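Brown table cover wrinkling at the front edge

dmatei
Matte brown cover on the bench, clamped at the front. It creases at the clamp. Tighten it?

arif_n
No. Slacken it, smooth towards the clamp, refit.

P. Herrero
Disagree. Tension the back edge first - slackening the front just moves the crease.

dmatei
Tried Arif's way on Feb 16, 2021. Still a soft fold by the bracket. The yellow tray sits further up, on the flat part,
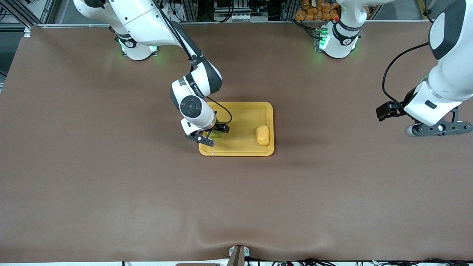
so I can live with it until May. Will try the back edge then.

arif_n
Use a wider clamp too.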